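Re: [corell-fit] Sheet buckling between verticals

> We hung the Flultard sheet on the 2000 mm run in October
> and it now shows long vertical streaks when the side light
> is on. Sheet fault or fixing fault? Clips are at 291 mm
> centers, as per the Hekosura drawing.

Streaking that runs full height is usually tension across the width, and 291 is tight for that sheet. It can't creep sideways, so it bows slightly and catches the light in bands. Check the joint before you blame the material.
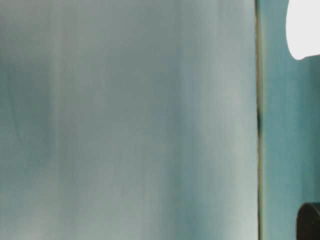

Fang
list moderator, fit-out and panels

Blue-green surface, soft light and dark bands top to bottom, straight narrow seam at the right. Note the short dark notch near mid-height – on your run I would look for the same thing and put a feeler gauge in it.

Then release every second clip, leave it overnight at 20 C and refit from the center out. Torque setting 38 on the small driver, no higher.

If the bands stay put after that, send me the batch code.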